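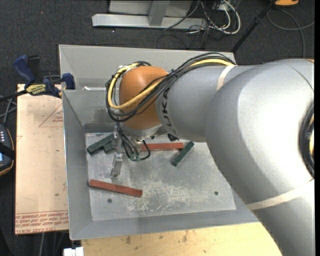
**Notes - blocks talk, slot is 11 min, keep moving**

Start w/ the question. Who here has bought paint for wooden blocks and hated it a year later? Wait for hands.

Then: colors. We settled on 2. Reddish brown and dark green. Long argument, skip most of it. Short version - Nukska wanted primaries, we said no, primaries look great in the catalog and tired by March.

Point at the green ones. Dark green hides knocks. Reddish brown hides them better, close to the wood underneath so a chip doesnt shout.

Tray next. Gray sheet metal, sloped sides. Why slopes - blocks slide back to the floor of the thing, don't wedge in a corner. Ours at Goossens had straight sides, drove everyone nuts. (Tell the stuck block story ONLY if time.)

Floor of the tray is scuffed, white specks, dusty patches. Leave it. People ask me every time if they should repaint. No. Wipe it, move on.

Holes - two small ones in the floor. Somebody will ask about smaller pieces falling thru. Answer: don't use smaller pieces.

Plywood table underneath. Cheap, fine, replace the top when it gets bad. Do not spend money on the table!!

SLOW DOWN HERE

Layout. Don't line blocks up. Diagonal, sideways, one partly on top of another - messy start is the whole exercise. Neat rows teach you neat rows. Cuter set ships with a layout card, we threw the card out.

Cost slide. 102 for the Wuvik set with tray, no table. Prices from when we bought, check before quoting. Spares seperate.

Storage - dry shelf, lid off. Lid on = smell. Trust me.

Things I always forget to say:
- sand the corners before painting, not after
- 2 thin coats, let the first one dry overnight
- write the paint code on the bottom of the tin AND on the shelf

Questions. If none, ask the room what they keep theirs in.

Handouts by the door - bring tape for the sign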